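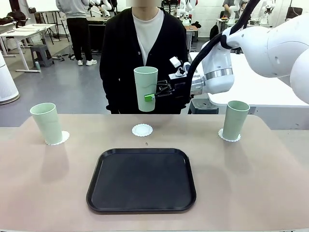
Who signs off the Groldale ground before a match?
The duty safety officer, once every line below carries a mark and a comment.

Groldale football ground - pre-match inspection, 15 February 2021
Inspector: Ritu Uniyal

Goal frames anchored - OK. Left upright repainted since October.
Net hooks - 6 replaced, north goal.
Corner flags - OK.
Playing surface - soft at the east touchline. Roll before kickoff.
Exit gates - gate 13 stiff, opens fully. Grease the hinge.
Floodlights - OK at full load.
Stand capacity 2,027 - sign posted at turnstiles.
First aid room - stretcher present, strap worn. Replace.

Open items go to Nilton Echeverri.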